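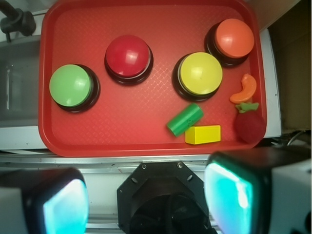 Color Sorting Tray

A color sorting tray is a plain serving tray used as a work surface for matching games with small children or older adults in memory care. Usually plastic, raised rim, loose objects in a few strong colors. The rim keeps things from rolling onto the floor. No fixed rules – most households and playrooms make up their own.

Also called: button tray, color tray, matching tray.

Contents

A typical tray has two groups of things on it. First the targets, often large round push buttons with domed caps, one color each. Red, yellow, green and orange is a common set. Second the loose pieces. Wooden blocks, cylinders, felt or plastic play food. A toy strawberry goes with red, a yellow block with yellow, and so on.

Play food is popular becuase it is already in the house. Purists (there are some) prefer blocks only, on the grounds that a strawberry has a green top and so belongs to two colors. Others like it for exactly that reason. See Disputes.

The tray itself

Nearly any serving tray will do. Textured floors are preferred, such as the diamond pattern found on many cafeteria trays, as buttons slide less when pressed. Smooth trays need a damp cloth underneath, or a rubber mat.

Tray color matters more than people expect. On a red tray the red button is hard to pick out, and a dark red piece near the rim can be missed completely. Some players enjoy the added difficulty. For beginners, white or gray is the usual advice. The Drodis tray, sold in Pisdale for a time, came in gray only.

History

Origins unclear. Sorting by color is old, the tray version less so. Earliest written rules usually cited are in a playroom handbook by Ívar Bundgaard, printed at Sonholm in a run of 1,956 copies. Bundgaard used jar lids as targets. Push buttons came in later, borrowed from quiz games, and replaced lids in most sets.

Grímur Arnardóttir later wrote up the kitchen version, played on the counter while an adult cooks or does dishes.
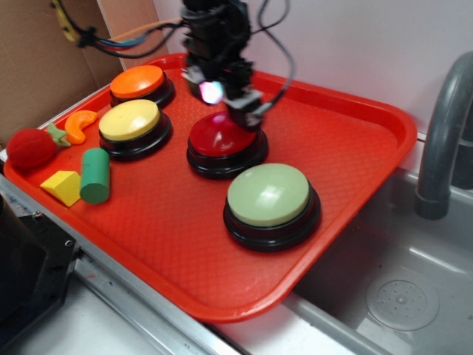
Arnardóttir's rules are short. Buttons in the middle, pieces to one side in a pile, no stacking. The player presses a button, then finds a piece of that color and sets it against the base. Piece stays there. Next button. A round ends when the pile is gone or somebody wants lunch.

Variations

Quách rules – 100 points to start, 2 off for each wrong match. Slow game, mostly for adults.

Blind draw – pieces go in a cloth bag, one drawn at a time. Needs no tray texture at all.

Shape round – same pieces, colors ignored. Round things together, long things together. The cylinder always causes arguments.

Friday game – a Sonholm custom, whole set laid out at once and cleared against a 55 second timer.

Disputes

Orange and yellow are the main problem. Under warm kitchen light a pale orange cap and a yellow one can look close, and players with limited color vision may not seperate red from green either. Printed letters on the caps are one fix. Different textures another.

Whether pieces with two colors should be allowed is not settled. Bundgaard left them out. Arnardóttir let the player decide.

Care

Wipe the tray after use. Wooden pieces should not be soaked, the paint lifts. Felt pieces spot clean only, dry flat. Buttons with batteries – damp cloth, never in the sink. Small pieces are not suitable for children who still put things in their mouths.

See also: Shape sorter, Play food, Serving tray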